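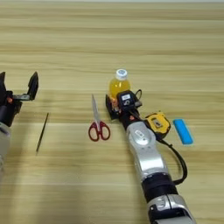
WORNON - The town library will stop charging late fees in September, ending a practice that brought in less last year than the library spent mailing people to ask for it.

The board approved the change at its evening meeting, which ran until 9:40 p.m., most of it taken up by the parking lot. The late fee discussion lasted 14 minutes. Yao-tsung Hsiao, the library director, had brought a slide presentation and got as far as the second slide.

"I had a chart," Hsiao said afterward. "It was a pretty good chart."

Under the old rules, a late book cost its borrower 19 cents a day, a figure set so long ago that the minutes recording it are missing. Most patrons paid with a quarter and waited for their six cents. The desk at the Gillies Street branch keeps a coffee can of pennies for the purpose, and what happens to the can now is up to the branch.

Books that are gone for good will still have to be paid for. After 6 weeks, an overdue item will be marked lost and the borrower billed for a replacement. Bring it back in decent shape and the bill goes away. Decent shape is for the desk staff to judge, and they have seen cookbooks.

Old fines will be wiped out too. Over 1000 cardholders owe something, according to Hsiao, and a good many of them have handled the matter by not coming in anymore. One account has been blocked since the borrower was in fourth grade. She now teaches fourth grade.

Not everyone on the board was pleased. Hjalti Oddsson, who cast the only vote against, said he had paid every fine he ever owed and would like it noted. It was noted. He then asked whether people who had paid in the past could get their money back, and was told no.

"I'm in for maybe forty bucks, lifetime," Oddsson said. "A lot of that is one book on decks."

He did build the deck.

Hsiu-ying Chang, who runs circulation at Gillies Street, said her staff had been quietly forgiving fines for years when children were involved, or when the line got long, or when it was raining. The new policy mainly makes that official. Chang expects the phones to be busy for a week or two with people asking if it's a trick.

The bigger worry is whether anything will come back on time. The library's answer is the hold list. A book that somebody else has requested can't be renewed, and a borrower who keeps one past its due date won't be able to check out anything new until it's returned. Reminders will go out by text three days before the due date, on the day itself, and again a week later - a schedule Hsiao described as "friendly" and Oddsson described as "more than I hear from my son."

The Kuleck branch, which is open four afternoons a week and shares a building with the water office, will follow the same rules. Kuleck patrons have sometimes been known to pay their library fines at the water window by mistake. The water office has sometimes been known to take the money.

Yee-man Fang, a regular at Kuleck, was returning a stack of mysteries when she heard the news. Two were late. She asked whether she could wait and bring them back in September.

She was advised that this would not help, as the fine would keep growing until then and would then be erased, along with all the others. Fang thought about this for a moment and said it sounded to her like it would help quite a bit. She put the two books back in her bag.

The money from fines has gone into the general supply budget, which covers book tape, receipt paper and the summer reading prizes. The board moved a small amount from the furniture line to make up the gap. The reading room chairs on the second floor, scheduled for replacement this year, will be looked at again in the next budget.

In other business, the parking lot at Gillies Street will be restriped. The board could not agree on angled or straight spaces and will take it up again next month. Residents who want to speak on the question should sign up at the front desk before 6 p.m. on the day of the meeting. Comments are limited to three minutes each.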